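Slotted turner

A slotted turner is a kitchen tool with a flat, pierced blade and a long handle, used for lifting and flipping food in a pan or on a griddle. In American homes it is usually called a spatula, a name it shares with the rubber scraper used for mixing bowls and the narrow blade used for spreading frosting. Cooking schools and equipment catalogs tend to keep the words apart and list it as a turner. In Britain it is commonly called a fish slice.

Design

The blade is joined to the handle at an angle, so that it can lie flat on the bottom of a pan while the hand stays above the rim. The leading edge is thin and may be straight, rounded or cut on a slant. Slots let fat and liquid drain back into the pan. They also lower the weight of the blade and reduce the area in contact with the food, so that an egg or pancake slides off more easily.

Wide slots drain faster but leave less support for soft food such as fish fillets. Narrow slots hold food better and are harder to clean. Most household models have between three and six slots running the same way as the handle.

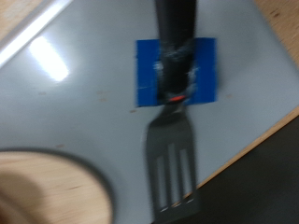

A black slotted turner secured with blue tape.

Materials

Stainless steel is the usual choice for restaurant use. It can be ground to a thin edge, tolerates high heat and lasts for many years, but it scratches nonstick coatings. Carbon steel is stiffer for the same thickness and will rust if put away damp.

Nylon turners became common as nonstick pans spread through home kitchens. They are light and cheap, and the edge is thicker than that of a steel blade. Nylon softens when left against a hot pan, and the front edge often becomes rough or curled with use. Silicone withstands more heat but is too flexible to lift much weight by itself, so it is normally molded over a steel or nylon core.

Wooden turners are older than either. They are generally solid, as slots weaken a blade cut along the grain.

Manufacture

Steel blades are stamped from sheet, and the slots are punched in the same pass or the next one. The blade is then bent, ground at the leading edge and polished. Polishing removes burrs from the inside of the slots, where food would otherwise catch. One-piece turners have the blade and shank cut together. Cheaper ones are spot-welded or riveted, and the joint is the usual point of failure.
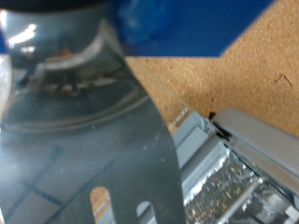 Rounded slots in a polished, curved surface.

Nylon turners are injection molded, most often in one piece. A hole at the end of the handle for hanging is formed in the mold.

The Jistine works at Lawal made stamped turners for hotel kitchens and sold them by pattern number. Pattern 496 had a short riveted handle for griddle work. Pattern 821, with a longer blade and a slanted edge, was sold for fish. Its maker's stamp is found on the shank just above the bend. The works was later bought by Voro, which kept pattern 821 and dropped the rest. The Rornance kitchen collection holds 2363 hand tools, among them a full set of the Jistine patterns.

Use and care

The edge is slid under the food with the blade held as flat as the pan allows. Food that sticks is usually left a little longer before a second try. For thin fish, a blade long enough to support the whole fillet reduces breakage.

Steel turners may be washed by hand or in a dishwasher. Wooden ones are washed by hand and wiped with food-grade oil from time to time. Dried batter in the slots can be loosened by soaking in warm water and then cleared with a narrow brush. A nylon blade with a melted or flaking edge should be replaced.
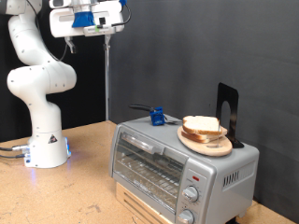

Can a steel turner be used on a cast iron pan?
Cast iron stands up well to metal tools, and a steel turner with slightly rounded corners is a common choice for it. Light scraping does little harm to a well-built seasoning layer. Sharp corners can leave marks, and these usually fill in again with regular cooking and oiling.

See also: Bench scraper, Offset spatula, Skimmer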